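# Sorting out a snack basket

I've kept a snack basket going since December, and it's the small household job I get asked about most, so I thought I'd write down how I do it – it really doesn't take long, and it's rather a soothing thing to do with a cup of tea nearby. You'll want a basket with rounded sides, a clear table and whatever packets you've got in.

## 1. Empty it first

Take everything out, even if it looks tidy enough. Little things do slip down the sides, and you'll never spot them from the top.

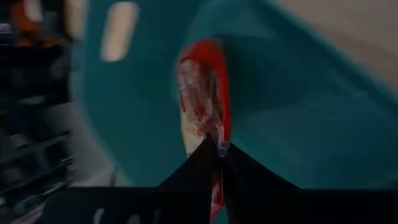 Give the inside a wipe with a barely damp cloth and let it dry while you get on with the next bit. I leave mine for 3 minutes, though in our damp kitchen in Arthorpe it sometimes wants longer.

## 2. Put the packets in face up

Start at one end and work along, keeping the printed sides on top so that people can see what they're choosing. Don't press down, or you'll end up with a basketful of crumbs!

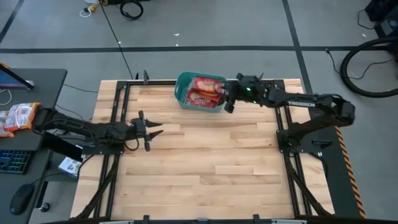
*Red packets in the teal basket, faces up.*

## 3. Check each one as you go

Pick packets up by their ends, look along the seams for splits, and read the date. Anything close to it goes on top. I lay the ones still waiting flat on the table, a little overlapped, and that keeps them from sliding off.
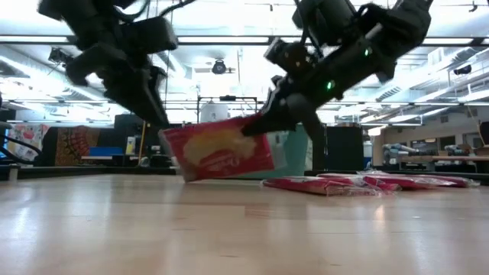

*One packet lifted, three more lying flat.*

## 4. Find it a home

Towards the back of the table suits us best, where an elbow won't catch it but everyone can still reach.
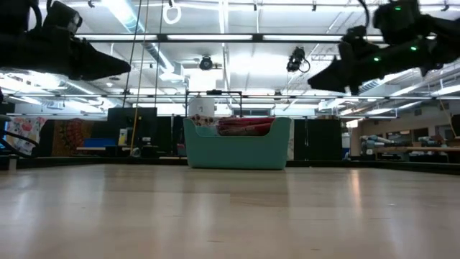
After that, a quick look once a week is plenty. Top it up from the cupboard, bring the older packets forward, and have one yourself while you're there.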